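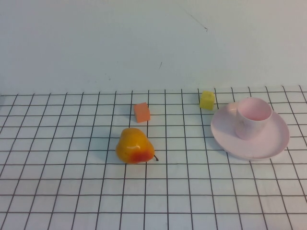 Kristine Saludo had done 46 runs before lunch and the arm still went for the fruit like someone reaching for a light switch in a strange house.

"You're rushing the close," Vasylyna said from the other desk. She didn't look up. She could hear it in the motor.

Kristine let go of the handset and flexed her fingers. The job sheet from Rokar said pear to saucer, cup stays upright, 71 good runs by the end of the shift. A run where the cup tipped was no good. A run where she bumped a cube was fine, as long as she didn't do it on purpose.

She pulled the arm back until it was clear of the table, set everything out again, and pressed the pedal to record.

Before Limgate she had packed orders at a warehouse in Clellmont, and in January they'd put in machines that did her aisle. She hadn't told Vasylyna that. It seemed a funny thing to bring up in a room where you spent the day teaching one.

She brought the arm down slowly this time. The stem end was the narrow end, and the grip slid off if you took it there, so she went for the fat part and waited. She closed it a little, waited again, and closed it the rest of the way. The pear came up. She carried it over to the saucer and lowered it beside the cup, and when it was down she opened the grip and backed off.

"Better," Vasylyna said.

"How many did you do on yours?"

"The towel? 2000. Then they changed the towel."

Kristine laughed and marked the run good. Her mother had taught her to peel mangoes that way, standing behind her with both hands over hers, never saying much. She had cut herself a few times anyway.

At four Mr. Moroz came through with his coat on and asked if the arm was getting it. Kristine said she didn't know, they wouldn't train it until tonight.

"But you're getting it," he said.

"I guess so."

He went to find his keys. She put the pear back on its side and pressed the pedal. She had seven left.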